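이사 오고 나서 제일 오래 미룬 게 부엌 상판 정리였는데 드디어 시작했어요. 타래로 좀 길게 써볼게요. 정리 고수 아니고요, 그냥 쟁반을 너무 많이 가진 사람의 기록입니다ㅋㅋ

일단 우리 집 상판은 흰색이랑 회색이 섞인 대리석 무늬예요. 집 보러 왔을 때는 와 예쁘다 했는데 살아보니까 무늬가 워낙 어지러워서 밀가루가 떨어져도 모르고 소금이 떨어져도 몰라요. 손바닥으로 쓸어봐야 압니다. 까슬까슬하면 아 뭐가 있구나 하는 거죠.

그래서 이 집 와서 생긴 버릇이 뭐든 쟁반 위에서 하는 거예요. 커피도 쟁반, 반죽도 쟁반, 마늘 까는 것도 쟁반. 그러다 보니 쟁반이 늘어났고, 늘어난 쟁반을 둘 데가 없어서 상판에 쌓았고, 상판이 좁아져서 또 쟁반 위에서 하고... 네 악순환입니다.

세어보니까 쟁반이 6개였어요. 두 사람 사는 집에요. 같이 사는 졸탄(Zoltán Csonka, 앞으로도 자주 등장함)은 "우리 카페 해?"라고 했고 저는 못 들은 척했습니다.

규칙을 정했어요. 상판에 나와 있어도 되는 쟁반은 2개. 나머지는 찬장에 세워서 넣거나 남 주거나. 여기까지는 쉬웠는데 어떤 걸 남기느냐에서 한나절을 썼어요.

첫 번째 후보는 빨간 타원형 쟁반. 안쪽이 진한 와인색처럼 반들반들하고 가운데에 금색 동그라미 무늬가 흐릿하게 있어요. 하이날카 언니(Hajnalka Fekete, 제 베이킹 스승님)가 집들이 때 준 건데, 손님 오면 무조건 이걸 꺼냅니다. 과자 몇 개만 올려도 뭔가 차린 것처럼 보이거든요.

단점은 지문이요. 너무 반들거려서 만지는 순간 티가 나요. 마른행주로 닦으면 자국이 밀리기만 하고, 저는 살짝 적신 극세사로 한 번 닦은 다음 마른 걸로 다시 닦아요. 귀찮은데 닦아놓으면 또 기분이 좋아서 용서하게 됨.

두 번째 후보는 연보라색 네모 쟁반. 크고, 모서리 둥글고, 테두리 낮고. 이건 완전 막 쓰는 애예요. 긁힌 자국도 있고 얼룩도 좀 있고 예쁜 걸로 따지면 진작 탈락인데, 없으면 제일 불편한 게 또 얘예요. 재료 꺼내서 다 올려놓고 통째로 옮길 수 있으니까요!

졸탄은 연보라를 버리자고 했어요. 새로 사면 되지 않냐고. 그래서 Temarico 매장에 가서 비슷한 크기를 찾아봤는데 테두리가 다 높더라고요. 테두리가 높으면 그 위에서 반죽을 못 밀어요. 팔목이 걸려요. 이거 저만 그런가요? 결국 빈손으로 나와서 옆 가게에서 붕어빵만 사 먹고 왔습니다.

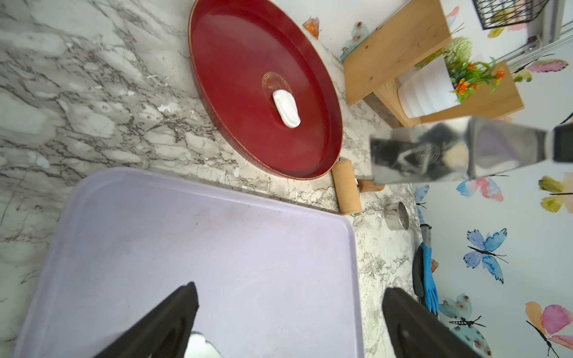

그리고 밀대 얘기도 해야 해요. 저는 밝은색 나무 밀대 하나로 만두피도 밀고 쿠키도 밀고 다 합니다. 예전엔 서랍에 넣어뒀는데 서랍을 열 때마다 굴러가서 뒤쪽에 끼는 거예요. 서랍이 안 닫혀서 손 넣고 더듬더듬하는 거 다들 아시죠.

그래서 지금은 밀대를 상판에 꺼내놓고 살아요. 자주 쓰는 건 꺼내놓는 게 맞다는 결론. 다만 나무라서 물에 담가두면 안 되고요, 저는 긁개로 반죽 떼고 젖은 행주로 닦고 바로 말려요. 예전에 쓰던 건 싱크대에 하룻밤 담가놨다가 보내드렸습니다... 미안하다...

스테인리스는 따로 칸을 만들기로 했어요. 작은 컵이랑 네모난 통들이요. 컵은 계량용으로도 쓰고 이쑤시개 꽂아두는 용으로도 쓰고 급하면 계란도 풀어요. 용도가 없는 게 용도인 컵. 이런 게 집집마다 하나씩은 있지 않나요?

네모난 통은 반찬통으로 쓸 때도 있고 썰어놓은 채소 담을 때도 있는데, 물자국이 문제예요. 반짝거리는 만큼 자국도 잘 보여서 설거지하고 그냥 엎어두면 점점이 얼룩이 남아요. 식초 조금 탄 물로 헹구고 닦으면 훨씬 나아요. 냄새는 금방 날아갑니다.

참고로 통 정리할 칸막이는 Plalleck 걸로 샀어요. 광고 아니고 제 돈이에요. 할인해서 1,030포린트였는데 이 가격이면 사고 후회해도 덜 아프겠다 싶어서 샀고, 지금까지는 후회 안 해요. 조립하다가 손톱이 부러진 건 제 탓입니다.

정리하면서 제일 헷갈렸던 건 자리 정하기였어요. 처음엔 예쁜 걸 앞에, 안 예쁜 걸 뒤에 뒀거든요? 그랬더니 매일 예쁜 걸 들어내고 안 예쁜 걸 꺼내는 노동이 시작됨. 이틀 하고 바꿨어요. 지금은 자주 쓰는 연보라가 앞, 빨강이 뒤예요.

하이날카 언니한테 영상통화로 보여줬더니 칭찬은커녕 "빨간 쟁반에 왜 뭐가 하나 얹혀 있어?"래요. 언니네 집은 쟁반 위에 아무것도 안 둔대요. 저는 쟁반이 비어 있으면 자꾸 뭘 올리고 싶어지는 사람이고요. 평평한 데는 다 선반 아닌가요?

그래서 새로 추가한 규칙: 자기 전에 쟁반 비우기. 다 안 비워도 돼요. 그냥 한 번 훑어서 제자리가 있는 건 보내고, 애매한 건 한쪽으로 모아요. 5분 타이머 맞춰놓고 하는데 울리면 중간이어도 그만둡니다. 안 그러면 밤 열한 시에 양념통 라벨을 붙이고 있어요. 경험담임.

상판 닦는 법 물어보신 분 계셔서 답해요. 저는 미지근한 물에 주방세제 한 방울, 부드러운 행주, 그다음 마른행주. 끝이에요. 식초나 레몬은 상판엔 안 써요. 아까 식초물 얘기는 스테인리스 통 얘기예요! 섞어서 읽지 마시고요. 집주인한테도 산성 세제는 쓰지 말라고 신신당부를 들었어요.

그리고 빵 반죽할 때 상판에 바로 하지 왜 쟁반 위에서 하냐는 분도 계셨는데, 돌이 차가워서 파이 반죽할 땐 바로 하는 게 좋긴 해요. 근데 저는 끝나고 무늬 사이에서 밀가루 찾아내는 게 싫어서요. 쟁반은 들고 가서 털면 되잖아요. 게으름이 만든 습관입니다.

탈락한 쟁반들 근황. 하나는 화분 받침이 됐고, 하나는 졸탄 책상에서 영수증을 받고 있고, 나머지는 찬장에 세워놨어요. 남 준다더니 한 개도 안 줬네요? 졸탄이 이 타래 읽으면 분명히 한마디 할 텐데, 본인도 Katayama 냄비 뚜껑만 세 개 갖고 있어요. 냄비는 하나인데요. 그 얘긴 다음에 할게요.

다음 목표는 찬장 아래 칸이에요. 1월에 넣어둔 상자를 아직 안 열었어요. 겉에 제 글씨로 "부엌 기타"라고 써 있는데 기타가 뭔지 전혀 기억이 안 나요. 와플 틀이었으면 좋겠다. 이사하고 계속 찾는 중이거든요.

혹시 테두리 낮고 큰 쟁반 파는 데 아시는 분 댓글 좀 주세요. 연보라가 언젠가는 은퇴할 거라 미리 후임을 알아보는 중이에요. 색은 상관없는데 무늬는 없는 걸로요. 무늬는 상판에 충분히 있어요ㅠㅠ

아 그리고 만두피 반죽 비율 물어보신 분들, 그건 하이날카 언니한테 허락받고 따로 올릴게요. 언니 레시피라서요. 오늘은 타이머 울려서 여기까지요!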